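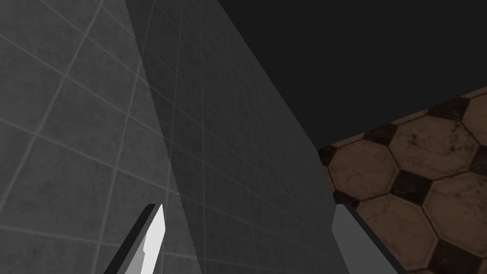
Comparing two grippers in simulation
Project report, Floststead College, robotics module

Our group compared two parallel grippers on the same simulated arm, the Zeler and the Hendriks. Both have two flat fingers. The Zeler closes at a fixed speed, while the Hendriks lets us set the closing force. We used the Closau controller for both and left its settings alone from October onwards.

Each gripper had 40 attempts at picking an object off a table. A pick counted if the object stayed in the fingers for 3 seconds after lifting. The hardest starts were those with objects touching or overlapping, so we kept these as a separate set.
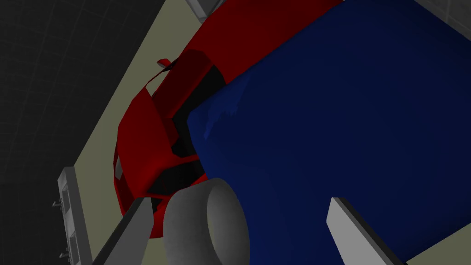 Closau support replied that our contact step was probably too coarse for flat fingers and that we should halve it before blaming either gripper. We did this and repeated the overlapping set. The Hendriks gained 6 picks and the Zeler gained 2.

The wrist view was less use than we had hoped - close to an object, one surface can fill most of it.
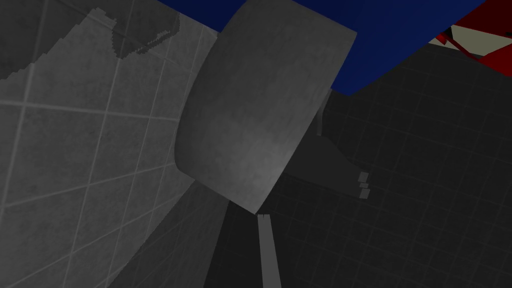
We therefore took the object's position from the simulator for the final runs. This makes the comparison fairer for the fingers but says nothing about how well either gripper would do with vision alone. The finger friction was also the same for both, and we would change that next.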